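Unit 4: Fitting the CPU

Power off, unplug and ground yourself before touching the board. Release both levers and raise the metal frame fully.

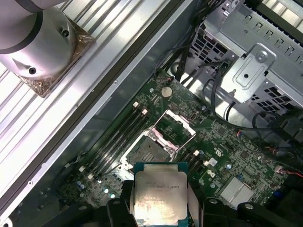 Socket contacts bend under very light pressure and cannot be repaired in the lab. Hold the processor by two opposite sides, as with the Xeon E5 beside its open socket, keeping fingers off the underside. Lower it straight down - no sliding. Leave the memory slots empty until the frame is closed.

Reading: Ó Gríofa, ch. 3.

Last updated 20 July 2018
Contact: Declan Ó Briain | Back to top

Related
Unit 3: Opening the chassis
Unit 5: Memory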